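Ticket 2852
Site: Drellwood store, aisle 4 (snacks)
Opened by: Wanda Mazurek
Assigned to: Ksawery Kurek, store support
Opened: 22 July 2019
Category: Shelf pricing / tags
Priority: Normal
Status: Closed

Problem as reported
Customers are being charged a different price at the till from the one they say they read on the shelf. Four complaints so far, all for chips in aisle 4, all from the same bay. The till price is correct according to the office list. I have checked the list twice. Please advise whether this is a till problem or a tag problem.

Comment, Ksawery Kurek
Pulled the item records for the chips in that bay. All of them scan at the list price and there are no duplicate barcodes. The last price file loaded without errors. I don't think it's the till. Which tag are the customers pointing at? Is it the handwritten kind or the printed strip?

Comment, Wanda Mazurek
Handwritten. The paper ones with the green header and two boxes. They point at the one over the Lay's, on the beam of the top shelf.

Comment, Ksawery Kurek
Which stock is above the tag and which is below it?

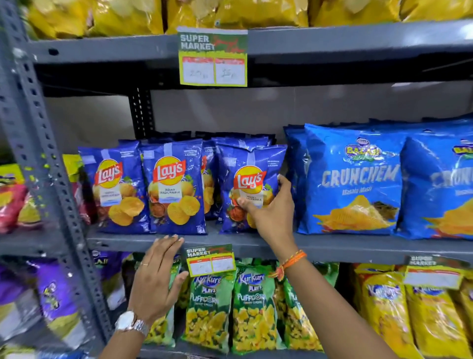
Aisle 4, snack bay. Tag on the upper beam reads 20 and 25. Magic Masala on the middle shelf, Balaji Crunchem to the right.

Comment, Ksawery Kurek
Thanks. The tag hangs from the beam under the yellow bags, so it could be read as belonging to them. It also hangs over the gap above the middle shelf, so a customer reaching for the Lay's will take it as the Lay's price. There is no product name on it that I can make out, only the two figures and something in red next to the header. Which product was it written for?

Comment, Wanda Mazurek
The yellow bags. Gunārs Dzene wrote it in March when we changed the top shelf. He says the rule then was that a tag goes on the beam under the product. The middle shelf had something else on it at the time.

Comment, Ksawery Kurek
That rule is still in the Plillitz shelf guide, page 4. The guide assumes printed strips that sit flat on the beam. The paper tags hang down into the next shelf's space. Suggested fix:

1. Take the paper tag off the upper beam.
2. Write one tag per product, with the product name on it.
3. Fix each tag flat to the beam under its own product, with nothing hanging below the beam.
4. Check the Balaji bags at the same time. They are a different line and need their own tag.

Comment, Wanda Mazurek
Steps 1 to 3 done. We ran out of blank tags before the Balaji. Kibet Mollel is bringing a pack over from the Breathnach store.

Comment, Wanda Mazurek
Tags arrived, Balaji done. The two end bays in aisle 4 had the same kind of hanging tag and I changed those too. The four customers were refunded the difference, receipts are in the office folder under 1140.

Resolution
Tag position. No change made to till or price file. Shelf guide correction passed to Eamon Cronin as ticket 3749.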